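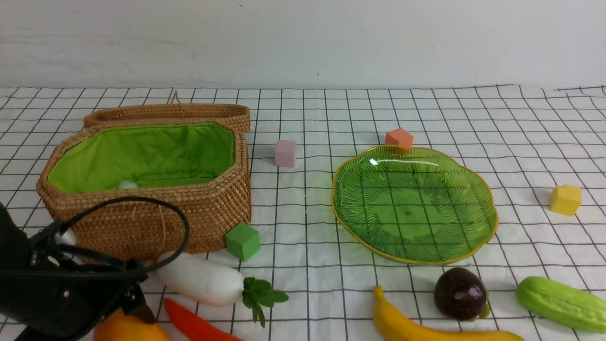
The Grocer's Table

Play food has come such a long way! We set this table up in August for our pretend shop sessions, and it has been a favourite with the under-fives (and quite a few of their grown-ups) ever since. Most of the vegetables are from the Kakodell range, with odds and ends from the old play kitchen in Morar Room.

The basket is the piece everyone asks after. It's woven rattan, eight-sided, with a lid to match and a lovely loud green lining. Senyo Odoi found it for us at Tsikata market and we've been filling it with shopping ever since. The green plate with the wavy edge is glass, so that one is for adults to pass round – but what a colour!

Foam cubes stand in for whatever the shop needs that day: cheese, butter, a slice of cake. We had yellow down as custard for a whole morning. The daikon, leafy top and all, is very popular with anyone who has never met one in real life.

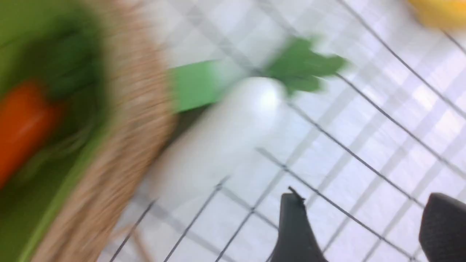

Ukard Toy Library, Play and Learning Team

Something orange and carrot-shaped in the basket, and a round white root with its green leaves just beyond the rim. Turnip or radish? Iddrisu Lamptey says turnip and will not be moved, so turnip soup it is.

The full set can be borrowed for 13 days with a members' card. Please bring back all the leaves, as they do come off. Next Grocer's Table session: 13th September, Morar Room, 60 minutes, drop in any time.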